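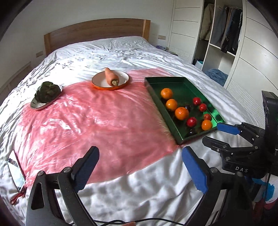

Skurneo notebook, August, 9 p.m.

Are you ever going to bolt these things to an arm, or is the plan to walk them round the fruit forever? came the comment in the margin of my last entry, in green pen, unsigned. Fair. The plan is still the arm. The arm is on the back bench at the Stojanovska workshop with its shoulder apart, and the shoulder is waiting on a bearing, and the bearing is with Odirow, who sent a very cheerful email about it.

So, hands first. Working notes below, in the order I remembered them.

Pads. Blue on blue, two shades, and no, I'm not going to match them. The soft ones hold a carrot along its length without complaint. Across the width, near the thin end, the carrot rolls toward the tips and leaves. I tried squeezing harder, with the result you'd expect from squeezing harder. Next thing to try is a shallow groove down the middle of the pad. Whoever has the rest of the soft sheet, please put it back in the Akura drawer, or at least leave me an offcut bigger than a stamp.

Round things. Oranges go well if I come straight down and open the jaws wider than seems polite. The trouble is in the tray. Anything near the raised side leaves no room for the outer jaw, so I end up pushing the fruit to the middle first, then picking it. I do this without thinking. Skurneo will need it spelled out as a separate move, with its own check, and I would like somebody other than me to write that part.

Plums. The one behind the big orange is the reason I went back over the approach angles. From straight above there's a gap, but the second finger wants to land on the orange. Tilting the wrist works. Tilting the wrist also points the elbow somewhere an arm on a fixed base can't go, which I noticed after a whole evening of being pleased with myself.

Greens. A heap of leaves has no sides. The jaws close, some of it comes along, the rest stays on the plate and gives no sign of having been involved. I've put greens down as "later" on the task list, under cables, which are also "later."

Cables. Still too thin and still in the way. One loops low between the jaws if I forget to route it back along the handle, and I forget. A clip is printed and fits. It's in my jacket, and the jacket is at the workshop.

Linkage. The screws on the pivot links work themselves out a little with use. I gave the left hand 200 open-and-close cycles at the bench with a paint-pen line across each screw head, and the lines on the outer pair no longer met up afterward. Threadlocker, the weak kind, tomorrow. If you borrow either hand before then, look at the lines. If they don't meet, tighten until they do and write it down here. "Seemed fine" in the last column doesn't count as writing it down.

Stiffness. The right hand is heavier to open than the left. I had blamed the spring, swapped the spring, and it's the same. Now I blame the bushing, mostly because I have a spare bushing.

Surface. Anything soft underneath gives when a jaw presses down, so heights measured off the plate rim drift as you work. With the arm I'd want everything on a board. By hand I just follow it down and let the wrist sort it out. Noting it so that I don't copy those heights into the config and then spend a weekend looking for the bug.

Two hands together. Better than I thought. One steadies the edge of the tray while the other picks, and the tray stops skating. The price is that my thumbs are done after 21 minutes, which I timed because I was curious when I'd start to resent it. Slightly before that. The handles need to be fatter, and the trigger should sit lower. I'll try bicycle tape before I print anything.

To do: threadlocker, groove in one pad only so there's something to compare with, clip out of jacket, chase Odirow for the bearing, ask Akura if the big board behind the band saw belongs to anyone.

Green pen: if you have opinions about the shoulder, the hex keys are in the top drawer.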